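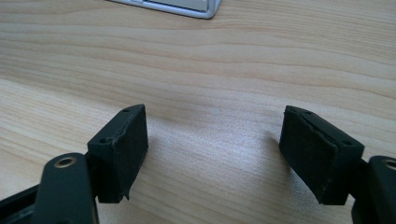

Fig. 4. Desk surface, light wood, grain running lengthwise.

Home > Support > Manuals > Brabec Desk Series > Section 4

4. Surface Care and Refinishing
Posted in July by Charmaine Zulu, Technical Documentation

This section applies to Brabec desk tops with a factory oil finish. For painted or laminate tops, see Section 5.

4.1 Routine cleaning
1. Remove all items from the top.
2. Wipe with a soft cloth dampened with clean water. Follow the grain.
3. Dry at once with a second cloth.

NOTE: Do not use glass cleaner, bleach or furniture polish containing silicone. Silicone residue prevents oil from bonding and must be sanded out.

4.2 Re-oiling
Re-oil once a year, or when water no longer beads on the surface. Room temperature must be over 60 °F.
1. Clean the top as in 4.1 and leave it to dry overnight.
2. Sand lightly with 376-type abrasive pads (supplied in the Elto care kit). Use even strokes along the grain. Do not sand across it.
3. Vacuum the dust, including the cable slot and the underside of the front edge.
4. Stir the Kidov hard oil. Do not shake the can.
5. Apply a thin coat with a lint-free cloth. One 50 ml bottle covers a standard top.
6. Wait 15 minutes. Wipe off all oil still standing on the surface.
7. Repeat steps 5 and 6 after eight hours if the finish looks patchy.

CAUTION: Oil-soaked cloths can catch fire without a flame. Lay them flat outdoors to dry, or store them under water in a closed metal container before disposal.

CAUTION: Do not place electronics, paper or rubber feet on the top for three days after oiling.

4.3 Dents and water rings
Shallow dents can be raised with a damp cloth and a warm iron. Hold the iron in place for no more than five seconds, then check. Water rings usually come out with step 2 of 4.2. Re-oil the whole top afterward. Spot oiling leaves a visible edge.

For replacement tops, quote part 93 and the serial number on the rear rail.

Technical review: Pravesh Potgieter

Brabec Desk Support, Stutcombe | Contact us | Copyright Brabec, all rights reserved | Back to top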